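Jugah Hall kitchen and store room: how we're getting on
Progress report to the Tenari Fund, 2019-03-23
From Cinzia Ferri
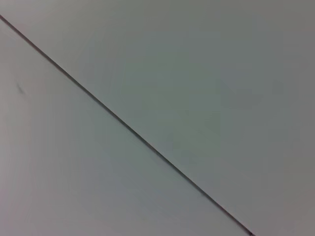
The join between two of the pale grey surfaces, close up.

Hello all, and sorry this is a bit longer than the last one. Quite a lot has happened since I wrote, most of it in the kitchen, and I'd like you to have the full picture before we talk about the second payment.

The short version is that the kitchen is nearly there, the store room is halfway, and we are a little behind on the shelving but still inside the budget. The longer version follows, so get a cup of tea.

The worktops and the big table

You'll remember that the old kitchen had one worktop down the window side, with a swollen patch by the sink where you couldn't stand a mug straight. That went in the first week. We had a long chat about what to replace it with and in the end went for plain pale grey all the way through, on the worktops and on the big table in the middle. I was outvoted on the colour (I wanted something yellow!) but I've come round to it. It makes the place look bigger, and you can see straight away what needs a wipe.

The join is the bit I want to tell you about, as it was the thing we argued over most with the fitters. The table top was too big to come up the back stairs in one go, so it had to be two panels meeting edge to edge, and I was dead set against any sort of strip over the gap. We had a metal strip on the old table and there was flour living under it from about three Christmases ago. Jivov, who did the fitting, said they could butt the two panels up tight and leave just a thin dark line, and that's what we've gone with. It's a straight line and it's narrow, and the two sides are as near the same colour as makes no difference.

My only worry is crumbs and the odd splash of milk. Jivov have suggested a bead of clear sealant, and I'd like to see the kitchen used for a few weeks first and then decide. If it does need doing it's a morning's work and they've said they won't charge us for the labour.

I ran a tray of pastry cutters over it last week to see whether the rolling pin would bump. It does, very slightly, if you roll across the line, and it doesn't if you keep to one side. The Thursday bakers (we still call them that even though they've moved days twice) have already worked out who gets which end.

Cupboards and drawers

All the base cupboards are in. The doors on the sink side needed rehanging because the floor drops away towards the back wall, which we knew, and then drops away a bit more, which we didn't. They close properly now. The drawers are lovely, nice and deep, and I've put the big spoons and ladles in the one nearest the cooker after years of walking the length of the room for them.

We haven't labelled anything yet. Last time we did labels everybody ignored them and then complained about them, so I'd rather let people settle in and see where things end up. I have put my foot down about knives, though. They live in the top drawer by the hatch and they go back there.

I did a proper sort through of the crockery before it went back in. Seven boxes went off to the Trandia shop, mostly odd saucers, plus a soup tureen that I think came with the building. We kept all the white plates and the good mugs. There's still one box of mystery lids in the corridor and I'd be grateful if anyone from your side who remembers the old lunch club could have a look next time you visit.

The store room

Slower going, I'm afraid. The plan was to have it cleared, painted and shelved by now, and we've managed the clearing and most of the painting. The trouble was the back corner, where the folding chairs were. Once they came out we found the plaster had gone soft behind them, low down by the skirting, and it all had to be hacked off and done again. That set us back nearly a fortnight. It's drying now with the window open and I've stopped going in to prod it.

The shelving is paid for and sitting in the main hall in its cardboard, much to the annoyance of the dance class. There are four bays. Once they're up, the idea is dry food on the left as you go in, cleaning things on the right well away from it, and the party stuff (bunting, urn, the enormous tablecloths) along the end. Chairs will go in the corridor cupboard, where they should have been all along.

Money

The second half of the kitchen work was budgeted at £800 and we've got £439 of it left, with the sealant, the shelf brackets and the last of the paint still to come out of that. The plaster was covered by the hall's own repairs pot, so you won't see it in our figures. I don't expect to ask you for anything extra. If there's a bit over I'd love to put it towards a second trolley, but I'll ask you properly before I do anything of the sort.

I've got all the receipts in an envelope and can scan them if you'd like them ahead of the meeting. One from the paint shop got rained on and is a bit hard to read. They've promised me a copy.

What people are saying

Mostly nice things. The lunch club like being able to stand on both sides of the table and actually talk to each other while they peel. The toddler group would like a lower hook for aprons, fair enough, and I've added it to the list. A couple of people find the grey "a bit like the dentist's", and I've suggested to them that a bowl of oranges on it would do wonders.

We've had two new groups ask about using the kitchen in the evenings. I've said yes in principle and told them to wait until the store room is finished, as at the moment there's nowhere for them to put anything.

Still to do

Shelves up in the store room, once the plaster is dry.
Second coat on the store room ceiling.
Decide on the sealant for the table join.
Low hook for aprons.
New bulb over the hatch, and somebody tall to fit it.
Mystery lids.

I'm hoping to have all of that done by the end of May, and I'd really like you to come and see the place then, when you can get into the store room without climbing over anything. Lunch would be on us. If one of you can let me know about the receipts, and whether you need this report in your own form as well, I'll get it over to you. Last year I filled in the wrong one and had to do it all again!

Cinzia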